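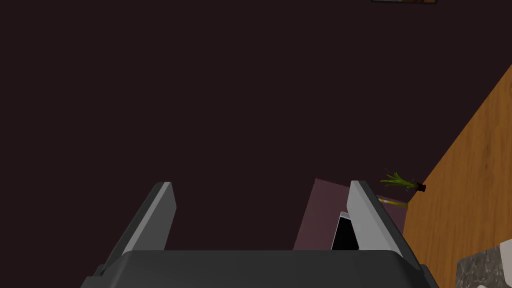 Datness: a small, hand-kept set of junior hockey game records

Welcome, and thank you for stopping by. Datness is a collection of game sheets from junior hockey, typed up and tidied so that a person with a spreadsheet and a free evening can do something useful with them. It began as a private folder for settling arguments after games and grew into something other people kept asking for, so now it lives out in the open with a README of its own.

What's inside

There are 70 games in the current release, all from one season, which for our purposes starts in October and runs through the last playoff game. Three teams appear in the set: Brandetti, Uvau and Orozco. Every game is between two of those three. We know that is a narrow slice of the hockey world, and if you are hoping for league-wide numbers you will be happier somewhere else, but we like to think the slice is a carefully cut one.

The files

games.csv has one row per game, with the home team, the visiting team, the final score, whether it went to overtime or a shootout, and the listed start time.

goals.csv has one row per goal. You get the period, the clock time, the scorer's sweater number, up to two assists, and the strength (even, power play, short-handed, empty net or penalty shot). Shootout attempts are not in this file, so please don't go looking for them here like I did after a long weekend away from the project.

penalties.csv has one row per penalty, with the call, the length in minutes, the sweater number, and who served it if that was someone else. Bench minors have a blank sweater number.

goalies.csv has one row per goalie per game, including backups who never left the bench. Their minutes are written as 0, and a blank means the minutes weren't on the sheet at all. Those two cases got mixed together in the first release and it caused no end of confusion, for which I am still sorry.

notes.txt is a plain file of odds and ends: scoring changes, a delayed start when the ice resurfacer quit at Uvau's rink, a period that was finished with the running clock. It has no fixed layout. Read it with a cup of something warm.

A word about the clock

Times in goals.csv and penalties.csv are time elapsed in the period, so a goal at 03:00 came three minutes in. Brandetti's home sheets were written the other way, counting down from 20:00, and we have converted all of them. If you compare our numbers against an original Brandetti sheet and they seem wildly off, subtract from twenty minutes and you should land in the right spot. Overtime is marked as period 4, whatever its length.

Players' names

We left them out. Many of these players are minors, and sweater numbers do the job well enough for most questions about scoring or discipline. Do keep in mind that numbers can change hands. Orozco's number 37 was worn by two different skaters, one before the holiday break and one after, and the column called wearer (a or b) tells you which is which. It's blank for everybody else. Please don't try to match the numbers back to names and publish the result.

How it was put together

Each sheet was typed in once, then typed in again on another day without looking at the first copy, and the two were compared line by line. Where they disagreed we went back to the paper. Where the paper itself couldn't be read, the field says unclear, and there are 35 of those, most of them second assists written in pencil by a scorekeeper who was clearly trying to watch the game too. We didn't guess at any of them.

Things to be careful with

Shots on goal were counted by whoever the home team had in the booth, and the booths did not agree on what a shot was. Orozco's was generous. I would be slow to compare save percentages from one rink to another, and slower still to call a goalie hot or cold on the strength of them.

Plus-minus isn't included. The sheets list who was on the ice for some goals and not for others, and a half-filled column seemed worse to us than a missing one.

Start times are the times on the schedule. The puck usually dropped a few minutes later.

Using the files

All the CSV files are plain UTF-8 with commas and a header row. The game_id column joins everything together. Open sweater numbers as text if you can, so that 00 doesn't turn into 0 on you. There is nothing to install.

You're free to use and share the data for any noncommercial purpose, and a mention of Datness by name would be lovely.

Fixes and questions

If you spot a mistake, open an issue with the game_id, the file and what you think the line should say. A picture of the original sheet helps enormously. I go through the issues on Monday evenings, with the late game on in the background, and corrections go into the next release with a line in changes.txt.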